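Blue plastic tray, bought as a table tidy
Review posted on Listomia, January

Got this for the lunch table, the crumbs-and-cups end of things. Paid 18 for it, Uten own label. Needed something to keep the stuff we wash apart from the stuff we toss. Foil, paper cups, wads of paper, it all ends up in one heap by 12 otherwise.

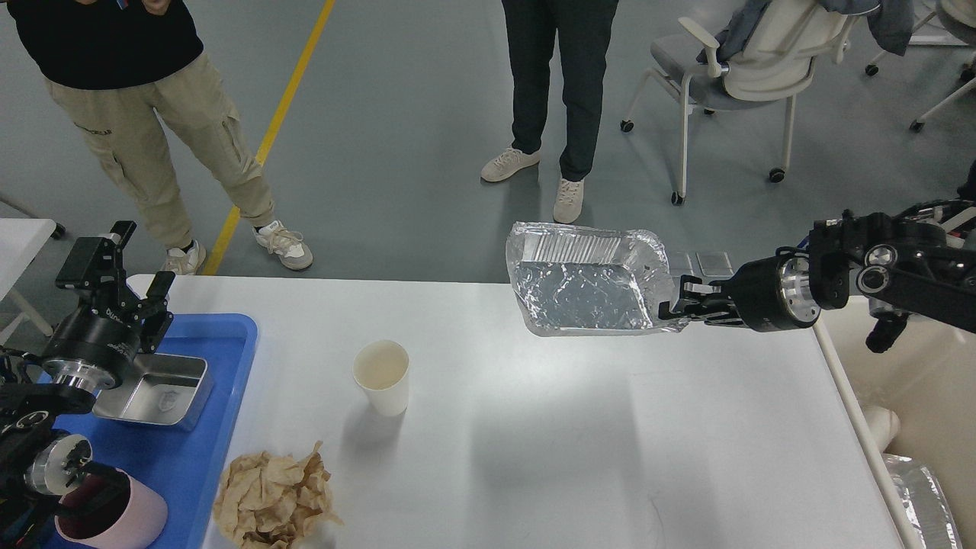 Size and fit

Good. Takes a rectangular stainless container plus a mug, bit of room left over. Wouldn't try a big salad bowl. Blue is very blue, easy to spot on a white table, which I liked more than I expected to. Color hasn't faded so far.

Everything outside the tray is trash, that's the rule now. Works most days. Paper cups go in a bag with the foil, wadded paper goes last becuase it fills the gaps.

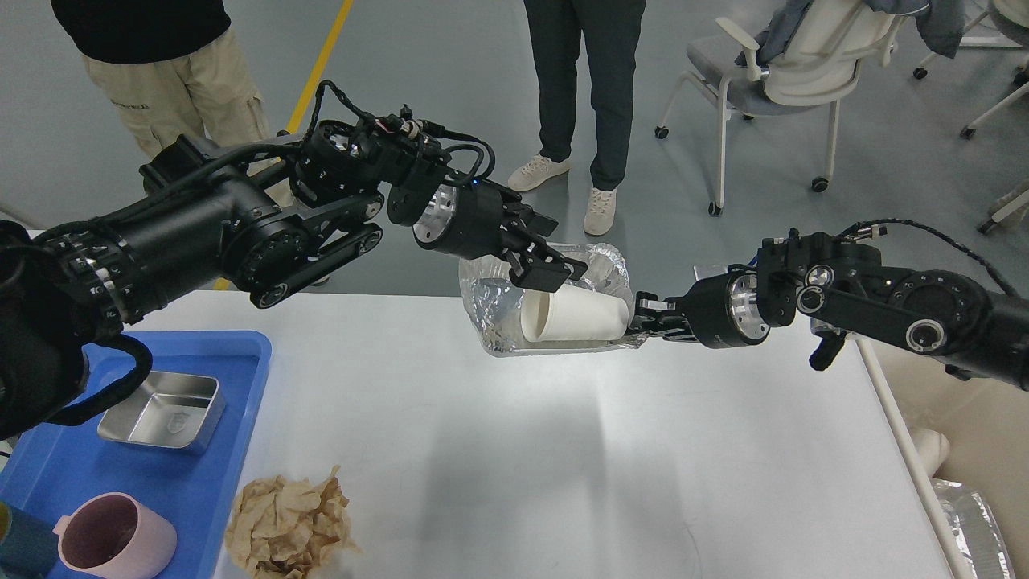

Had a Skurnutholm tray before, heavier, slid less, but it cost twice as much and the corners chipped. This one does skate a little if you bump it. Put a damp cloth under, fine.

Cleaning: warm water, quick wipe. Tomato sauce left a faint stain, came out second go. No idea about dishwashers, label doesnt say.

Four stars. Would buy again, probaly two, one for each end. Shipping was slow.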